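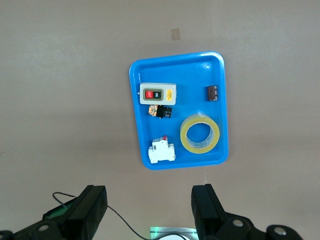 Small Parts Trays: Frequently Asked Questions

Brekov Control Supply, Returns and Kitting Desk
Last revised 13 Jun 2025

Which parts go on a tray?

Loose control parts that have left their original carton: push-button switch boxes, single push-button units with a contact block attached, plug-in relays and modules, miniature circuit breakers, terminal blocks and end stops. Contactors above frame size 2 and anything with a fitted cable longer than a hand's width go to the shelf bins.

Can different kinds of parts share one tray?

Yes, if they belong to the same order or the same return number. A tray is a unit of paperwork. Parts from two orders are never combined, even when the part numbers match.

What does tray color mean?

Blue trays are for parts awaiting inspection. Gray trays are for parts that have passed. Red trays are for scrap and for parts held over a dispute. Trays are not relabeled or moved between groups. A cracked tray is discarded whatever its color.

How should a two-button ON/OFF switch box be placed?

On its back, buttons up. The buttons should not carry the weight of another part. Check that both caps return after being pressed and that the legends can be read. On most boxes of this type OFF is red; the color of the ON button varies by maker and is not a fault. Warning labels on the housing stay in place. If a label has lifted, note it on the slip and do not glue it down.

Do push-button units need to be separated from their contact blocks?

No. Leave the block attached if it arrived attached. Removing it wears the latch, and the block type then has to be confirmed a second time. A unit may lie on its side. Record the printing on the block itself, as the actuator and the block have separate part numbers. Where the printing is too small to read at the bench, use the magnifier at station 9.

Which position should a circuit breaker be in?

Toggle off. Breakers are accepted lying down or upright on a tray, but they should not lean against another part. Toggle color is not used for identification. Read the rated current, the trip curve and the pole count from the front of the housing. If any of the three is missing, the breaker goes to a red tray.

The DIN rail clip on my breaker is stuck open. Is it still returnable?

Yes. Clips are inspected separately and are often stiff on parts that have been mounted for a long time. Do not force the clip closed with a screwdriver. Broken clips are credited at the reduced rate.

How are relays and small modules handled?

Place them away from heavier parts, with the pins clear of the tray wall. Straight pins are required for full credit. Bent pins are not straightened before inspection. Sealed relays that rattle are rejected without a bench test.

Is packing tape allowed on the tray?

A roll may travel with the parts when the order is to be closed and shipped from the same bench. Lay it flat. Tape must not be applied directly to parts, including to hold a toggle or a button in position. Residue on a housing counts as surface damage. For bundling, use paper bands or a resealable bag.

Which tape do you use for outgoing cartons?

Clear packing tape, one strip along the center seam and one across each end. Cartons over 14 pounds get a second center strip. Colored tape is reserved for held goods.

How are trays cleaned?

Wipe with a damp cloth and mild detergent, then dry. Solvents cloud the surface. Copper strands, label scraps and plastic dust should be removed before the next order is placed on the tray. A small hole in the molding is acceptable if no part can pass through it.

Will Bedora or Jurkel trays fit your racks?

Bedora trays fit the older racks only. Jurkel trays fit both types, but the stacking lugs have to be trimmed for the lower row. Dal Bello trays are too deep and are no longer accepted at the returns counter.

Can I order trays from you?

Yes, under stock number 393, in blue, gray or red. Trays are sold singly. Rack prices are updated each January, and tray prices follow the same list.

What has to be on the slip?

Order or return number, part numbers, quantity of each, and the condition code. Write one line per part number. Slips go under the rim clip or in a sleeve beside the tray. Do not write on the tray.

How long are inspected parts held?

Passed parts are held for 14 days. After that they return to stock and the order has to be opened again.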